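Unit 3: Containment and Segregation of Small Items in Storage

Scope. These notes cover the use of shallow trays and bins in a teaching storeroom, and the record that goes with them. They replace the April handout. Shelving loads and fire separation are treated in Unit 2 of the Guthrie course and are not repeated.

3.1 Terms

Primary container: the vessel that touches the stored item, such as a vial, a bag or a box. Secondary container: an open vessel that holds one or more primary containers and would catch their contents if one leaked or tipped. A tray used only to keep parts together is called a sorting tray and does not count as secondary containment, even where the same model of tray is used for both.

3.2 Sizing

For liquids, the capacity of the secondary container must exceed the volume of the largest primary container placed in it. Capacity is the usable volume up to the lowest point of the rim, less the volume displaced by whatever stands inside. Students often forget the second term.

Worked case. A tray has a usable volume of 962 mL. The bottles standing in it displace 136 mL. The remaining capacity is 826 mL, so a full 500 mL bottle is acceptable and a full 1 L bottle is not. If the tray sits on a sloping surface, measure the usable volume on that slope.

3.3 Color assignment

Color tells the reader which group a tray belongs to. It says nothing about chemical resistance, which depends on the material and must be looked up before use. At the Trosdale storeroom each group keeps one color for the full term — a tray that changes group is relabeled and entered again in the record. 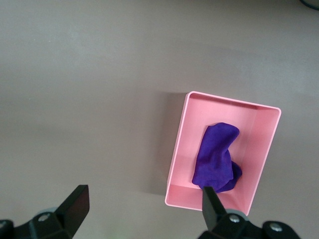 Fig. 3.1. Pink plastic tray, thin raised walls.

Wall height is a compromise. Low walls make labels easy to read from the side and items easy to lift out, but they reduce capacity quickly. Sloped walls give less volume than the outer dimensions suggest, so calculate from the inside measurements at the base and at the rim, or fill with water and weigh.

3.4 Record

Each tray has one line in the Drultomano register: tray code, group, location, date of last check. Codes are never reused. When a tray is withdrawn, the line stays and is marked closed.

Exercise for the next meeting: redo the worked case with the Hirkura bottle set and state which bottles must be moved.

Storage Methods course notes, September 2024 | Contact the course office | Back to top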